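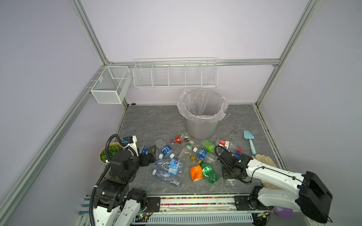 Where Does an Empty Bottle Go?
By Oi-ling Tu
Mar 16, 2025
Print | E-mail | 23 shares

You finish your drink and put the bottle down. Someone else does the same. Pretty soon there is a pile, and it has to be cleaned up.

Picking up bottles is an easy job, but there is some science in it. A bottle is mostly air. The plastic wall is very thin, and all the rest is empty space. That is why a few bottles can fill a bin that could hold a lot of crumpled paper.

Round bottles also roll. If you stand one up and bump it, it may fall over and roll under a shelf. Pick up the ones closest to the edge first, and then work toward the middle.

What is a bottle made of?

Most clear drink bottles are made of a plastic called PET. It is light and strong, and you can see through it. The cap is usually made from a different plastic that is harder and does not bend as much. The label is a third part – it may be paper or a thin plastic film wrapped all the way around.

Some recycling centers want the cap left on. Others want it off. In the town of Erkenham, the rule is cap on. In Paltdale, the next town over, it was cap off until February, when the rule changed. Ask a grown-up to look up the rule where you live.

Small things need a scoop

Bottles are big enough to grab. Crumbs, beads and bits of torn label are harder. For those you need a brush and a dustpan, or a small scoop. The wide end is the blade. Hold it flat against the floor so the dirt slides up onto it and does not go underneath.

Look at the place where the blade meets the handle. There is often a ridge there, and grime likes to settle along it. You can wipe it off with a damp cloth. If you put a dirty scoop down on a smooth floor, it can leave a mark in its own shape, and then you have one more thing to clean.

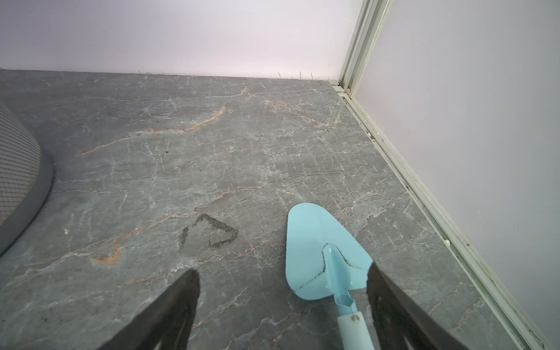 Why does a trash can need a bag?

The bag inside a trash can is called a liner. It catches drips. An "empty" bottle nearly always has a little drink left in it, and a mesh can is full of holes. Without a liner, the juice or tea would run out onto the floor.

The top of the liner should be folded over the rim. If it isn't, the weight of the trash can pull the bag down inside, and then someone has to reach in after it. Fold it all the way around – a good wide fold holds better than a narrow one.

A tall bottle and a small one can share a can. Put the big one in first if you can, standing up or leaning on the side, and let the smaller things fill the spaces.

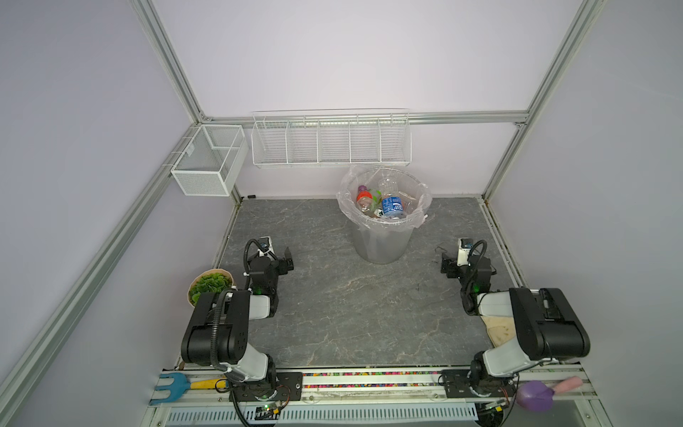 Zeyu Lu asks why we can't just squash every bottle flat and fit more in. You can, in many towns. Squeeze the air out, then screw the cap back on so it stays flat. Some sorting machines have trouble with flat bottles, though, because they can mistake them for paper. That is another rule to check.

What about cans?

Metal cans are recycled too, but they are not melted with the plastic. If your town has one bin for everything, a sorting center pulls them apart later. Magnets lift out steel. Aluminum does not stick to a magnet, so a different machine pushes it off the belt.

If your town has separate bins, you do the sorting yourself. Read the label on the bin before you let go of anything. 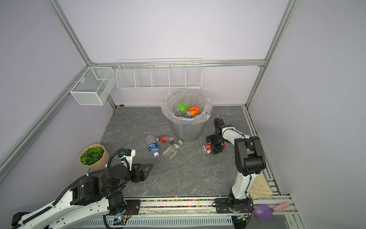

Bottles lying outside a lined mesh bin.

Words to know

Liner: a bag that fits inside a trash can.
Mesh: a sheet made with many small holes.
PET: the plastic used for most clear drink bottles.
Rim: the top edge of a can or cup.

Print | E-mail | 40 comments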